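Patbridge Home & Garden Forum > Furniture and Finishes > Rings on a glossy dark table

gunars_j
Original poster

Evening all. I've inherited a round table, very dark, very shiny, and I am terrified of it. My old one was scrubbed pine and you could have parked a tractor on it. This one shows everything. I put a glass of squash down for the length of a phone call on Wednesday and there was a cloudy ring waiting for me when I got back. It went after a day or so, but now I'm following people round the house with coasters like somebody's nan.

So, two things. Do I put something over the top, wax or oil or whatever? And are coasters really enough, or should I be getting one of those big heatproof covers? My sister swears by Olorwood but she swears by a lot of things.

Here's how it looks on a normal day, mug and water bottle out, red tray at the back where all the bits end up.

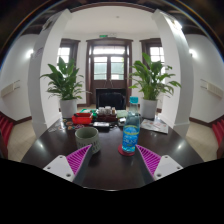 Mei Schumacher: get a coaster under that mug before you buy a single tin of anything. Cold water might leave a ring that fades. Hot tea can go right into the finish and then you're in for a proper job. I did it to my mum's sideboard in November and I still get told about it.

gunars_j
Ha, fair. I've got coasters, they just never seem to be where the mug is. What do you mean by a proper job?

Mei Schumacher
Depends what the shine is. If it's old French polish you'd be rubbing it back gently and building it up again, or paying someone. If it's a modern lacquer it'll shrug off more than you think, but once it does mark it's harder to patch. Try a dab of meths on a cotton bud somewhere underneath where it won't show. Goes sticky, it's shellac.

araceli_a
Please don't put Olorwood on it! I used it on a shiny table and it just sat there on top going smeary. Lovely stuff on bare oak, I've done all my shelves with it, but a gloss finish can't drink it in. I was buffing for two evenings and you could still write your name in it.

Valdis Grigaitė
Disagree with that, a bit. Olorwood do a wax as well as the oil, and I've had the wax on a glossy dining table for years with no smearing. You have to use hardly any. Half a teaspoon for the whole top, leave it 25 minutes, then buff like mad. Most people slap it on like butter.

araceli_a
It was the oil, so I'll give you that one. Still think he should leave it alone till he knows what it is though.

grigore.m
I'm with the leave it alone camp. Soft cloth, barely damp, dry it straight after, done. We've had ours 16 years and it's never had a tin of anything near it. As for covers, I can't bear them. You get a beautiful table and then spend its whole life looking at a sheet of wipeable felt.

Valdis Grigaitė
You haven't got kids at that table, Grigore.

grigore.m
I had three at it! They learned. Well, two of them did.

Mei Schumacher
Covers can trap damp as well, if you spill and it creeps underneath. If you do get one, lift it off of an evening and let the top breathe. Also watch plastic bottles, they're worse than glasses for me. The condensation runs straight down and pools in that little moulded foot and you don't notice till you pick it up.

gunars_j
Right, meths test done (underside, very nervous, torch in my teeth). Didn't go sticky at all, so I'm guessing lacquer? I've ordered a small tin of the wax but I'll try it on the underside first as well. No cover for now. I'm going for better coaster habits – we'll see how long I last. The red ones are a bit small but they've got a decent grip and came as a set of 8, so there's no excuse.

One more from the same table, with the bottle and one of the coasters.

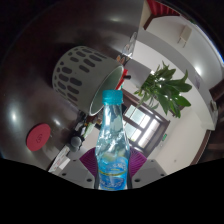
Water bottle, with the red coaster over to the left

araceli_a
Oh that is shiny! Gorgeous colour. I can see why you're nervous of it, you can see the light reflected in the top.

Valdis Grigaitė
Lacquer would be my guess too. Go easy with the wax, and do it in daylight or you'll miss the streaks.

grigore.m
Or don't do it at all.

gunars_j
Will report back. Does anyone know if the Gadadus cloths are any good for buffing or is an old T-shirt fine?

Mei Schumacher
Old T-shirt. Cut the seams off first, they scratch.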